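Workshop Skills for the Drawing Studio
Handout 2: Sorting and storing pens and markers

We use cookies to remember your reading preferences. Accept | Manage settings

1. Purpose

These notes cover the sorting of a mixed pen stock into a shared tray. They should be read before the practical, which begins with unsorted pens on the table and ends with a filled tray. Drawing technique is dealt with in Handout 11. The tray layout follows the one drawn up by Hema Suvarna for the Fernandes room and is used in both studios.

2. Terms

Barrel: the body of the pen, excluding caps and plugs.
Cap end: the end that is removed for use. On a twin-tip marker both ends are cap ends.
Colour end: any cap, plug or band that shows the ink colour.
Refill: the inner ink tube of a gel pen, visible where the barrel is transparent.

3. Sorting on the cloth

Sorting is done on a cloth. A soft cloth stops round barrels from rolling and takes small ink marks that would otherwise reach the table top. Dark cloth is preferred in the studio, though black barrels are harder to find on it under weak light. Turn each pen so that the colour end can be seen before deciding where it goes.

Where the barrels are all black, the barrel gives no help and the colour end is the only quick guide. Printed numbers on a cap are a second check. They matter when two shades are close, for example a light blue and a mid blue, and they should be copied to the stock sheet exactly as printed. 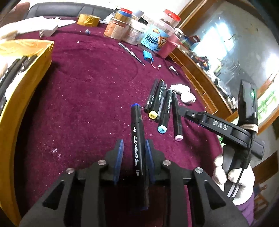
Fig. 1. Black-barrelled markers on the sorting cloth, with blue, yellow and pink colour ends.

Work in this order:

a) Separate slim pens from thick markers.
b) Within the thick markers, group by colour end.
c) Within each colour, put in number order where a number is printed.
d) Set aside anything with no readable colour or number.

Items under (d) are tested on scrap paper and labelled with a strip of white tape. Do not guess a colour from the barrel print. The print gives the maker and the type of pen – it seldom gives the shade.

4. The tray

A shallow tray is used in preference to a pot. In a pot the lower colour end is hidden, and a gel pen stored with its tip upwards may stop writing. Lying flat is suitable for gel pens and twin-tip markers alike, so one tray can hold the full set.

The inside of the tray should be pale, so that dark barrels and small caps show up. The walls may be covered with tape to protect the edge. Creases at the corners do no harm provided that the tape does not lift. If it lifts, cut the loose part away and lay a new strip over the gap. 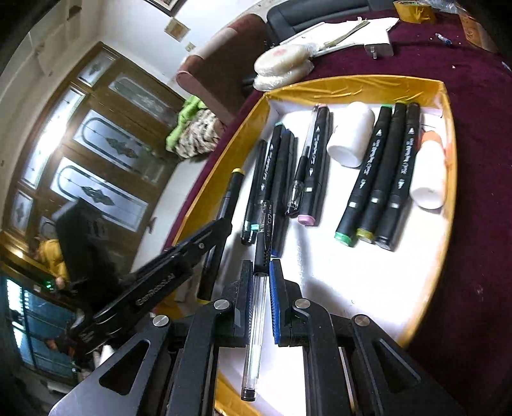
Rows need not be straight, but each pen should be reachable without moving more than one other. Bottles are placed on their sides only if the lid has been checked. A bottle with a worn lid is kept upright on the Prastero shelf.

Gel pens go in with the cap on. Look at the refill through the barrel and note any that are low. The stock sheet has a column for this, headed R.

5. Stock sheet

The full studio stock stands at 87 items. Each group enters only the items in its own tray. Use one line per item: type, colour end, printed number, state of the tip, R. Leave a box blank if the detail cannot be read. Replacement requests go to Chang-ho Yoo by the end of March, on the same sheet.

6. Before the next session

Read sections 3 and 4 again and bring a soft pencil for the sheet. Trays are handed out at the door and returned to the same place.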